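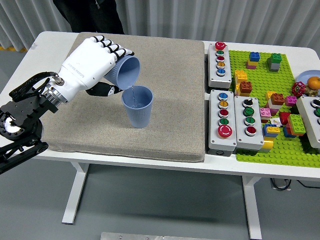 November, pouring by teleop, 2:15 pm

Felicidad driving, Ariel resetting cups. Same two blue cups, receiver standing on the felt pad. The stream comes out thin when she goes slow and I doubt the policy will ever learn that slow.

Koen wants 231 demos before we train. Fine, but up to 40 of the ones so far have a regrip halfway – I'd drop them. He says variety. I say noise.

Button boxes and Duplo stay put until pouring is done. Nobody has shown me yet that the clutter helps.

To do: ask Gijs about thumb lag, 4 bad files from this morning.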